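8/3/20
Humidity and tape adhesion, cold store cartons

Carried on from the March series. Question is still whether the Deda water-activated tape lets go of recycled board when the cartons move from the cold store to the packing room. Okafor want an answer before they reorder.

Setup
Board: Ustholm single-wall, recycled liner, conditioned overnight in the small cabinet. Tape cut to 800 mm lengths and applied by hand with the weighted roller, two passes. Peel at 90 degrees on the old tester. Load cell zeroed before each strip and again after lunch, as it drifts when the heater is on.

Results
Dry-conditioned strips all failed in the liner, fibre tear along the full length. No concern there.
Humid-conditioned strips were mixed. Strip 14 peeled clean off with almost no fibre on the adhesive. The neighbouring strips from the same sheet tore normally, so I suspect the wetting brush missed a patch. Brush was stiff at one end. Replaced it and labelled the old one.
Cenda acrylic tape run alongside as a control. Lower peak, steadier trace, no fibre tear at either condition. Raw traces saved under run 449.

Dwell time
The supplier sheet gives no figure below room temperature. I left one set under a 2000 g weight in the cold store before peeling. Peak load came up compared with the unweighted set, but the spread is too wide to quote. Repeat with more strips from a single sheet.

Storage and handling
Grey bins on the bench are for made-up cartons and small boxes only. Offcuts go in the sack. The bin floors are scuffed, which does no harm, but wipe off grit before anything taped goes in. Lay boxes with the barcode label facing up. 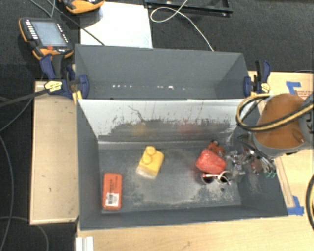 To do
Check cabinet wick and top up with distilled water.
Order brushes, softer grade if there is one.
Ask Okafor which face of the board they tape to. Their drawing shows both.
Re-run the humid set with the new brush before touching anything else.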